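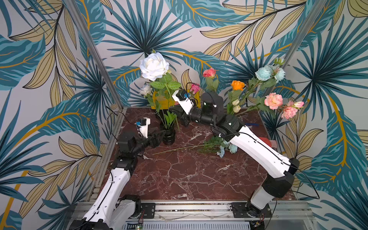
Notebook 2, p. 94

July, after lunch. Writing this up while it's fresh, because the Cirngate evening went so well and I want to keep hold of why!

We tried the listening-first format at last. Short version of the setup: everyone pairs up with a stranger, gets one card, and talks for a few minutes before anyone says the word "climate." The cards ask about a place you'd hate to see change. I had my doubts (the cards looked a bit thin on paper), but the room got so loud that Prasanna had to flick the lights to stop them.

104 people signed in. 94 handed back the slip at the end, far better than the Wovari session, where I think we lost most of them at the coat rack. Haven't read them all yet. The first handful mention creeks, ski hills, somebody's peach trees, and a lot of grandmothers.

Things to fix: card 3 is a dud. It asks what you'd "give up," and you could feel people sit back in their chairs. Thaddeus wants to swap in something on what you'd like more of, and I'm all for it. Also the microphone. Peditz lent us theirs and it buzzed all through the intro.

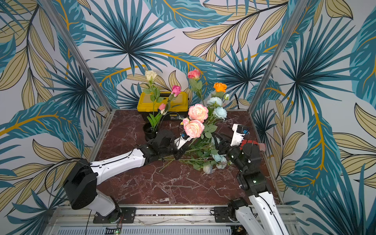
Mohcine Fahmy read this page over and wrote in the margin that the card isn't the trouble, the timing is: put the same question last, once people trust each other, and they'll answer it gladly. He'd keep the wording and test both orders.

Good point, and easy to try. So for the Masri evening: half the tables get the old card at the end, half get Thaddeus's version in the usual slot. Same slips for both, with a small mark in the corner so we can sort them later. Jihad is printing.

One more thing I loved. Two farmers who came in ready to argue about the reservoir spent their whole time on frost dates, then carried on out in the parking lot

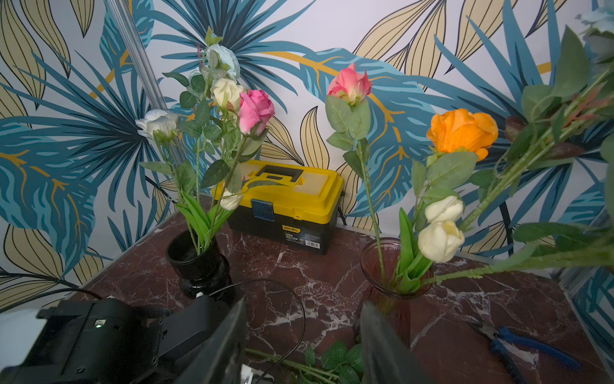 until Ziad locked up and told them they could finish next time. I'd like to ask them both to host a table. They know the valley far better than we do, and people lean in when they talk.

To do: type up the slips, return the Peditz microphone, call Masri about chairs. Ask Prasanna if she still has the spare bell, it beats the light switch.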